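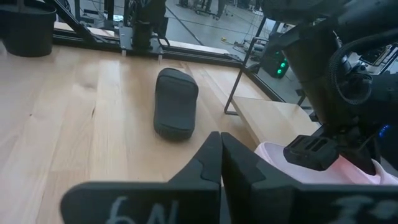 # Hardwax oil or water-based poly on a plank worktop?

**lodwood_lee** · 2 August 2023

I have a light plank top, long boards edge-glued, 32 mm thick. It was finished with one coat of Besum hardwax oil. Two of the joints now catch a fingernail, and the surface drags when I wipe it. Before I sand, I want to settle on a finish. The options are more Besum or stripping it and using a water-based poly. The room has no humidity control.

**grainline75**

Check the joints first. If they catch a fingernail, the boards have moved and no finish will fix that. Put a straightedge across the grain and measure the gap at the center. Do you have a moisture meter?

**lodwood_lee**

Pin type. Readings are between 9 and 11 percent depending on the board. Gap at the center is under a millimeter.

**S. Đorđević**

That spread is normal for a top that sits near an outside wall. I would leave the joints alone until the heating has been on for a few weeks, then scrape them flush.

On the finish: one coat of hardwax oil is not a finished job. The first coat mostly goes into the wood. The drag is raised grain. Go over it with a gray pad, vacuum, and put on a second coat as thin as you can spread it. Buff off the excess after 21 minutes, or sooner if the room is warm.

**peixoto_shop**

Disagree on the oil. I had two benches side by side, one oiled and one with three coats of poly. The oiled one had rings on it inside a month. The poly one still looks the way it did when I hung up the brush.

**S. Đorđević**

And when the poly does get cut through, you sand the whole top. With oil you sand one patch and feather it in.

**peixoto_shop**

How often do you cut through three coats on a table?

**S. Đorđević**

On mine, twice a year. I use it for work.

**grainline75**

Depends on use, then. One point on the poly: water-based will not bond well over wax. If he goes that way he has to take the top down to bare wood – scraper first, then 80, 120, 150. Paper alone clogs and pushes the wax around.

**govidar_m**

Has anyone mentioned the underside? If only the top face is sealed, the two faces take up moisture at different rates and the top cups. Same number of coats on both sides, including end grain.

**peixoto_shop**

End grain yes. Underside I have never seen make a difference on anything fixed to a frame.

**govidar_m**

If the fixings are slotted, the frame does not hold it flat as well as you think.

**lodwood_lee**

Underside is bare. Fixings are figure-eights, so there is some play. I will oil the underside, give it two coats to match, and leave the joints until the heating has been on. Poly can wait. What grit before the second coat of oil?

**S. Đorđević**

None. Gray pad only. Lay the rags out flat outdoors to dry afterwards, do not ball them up.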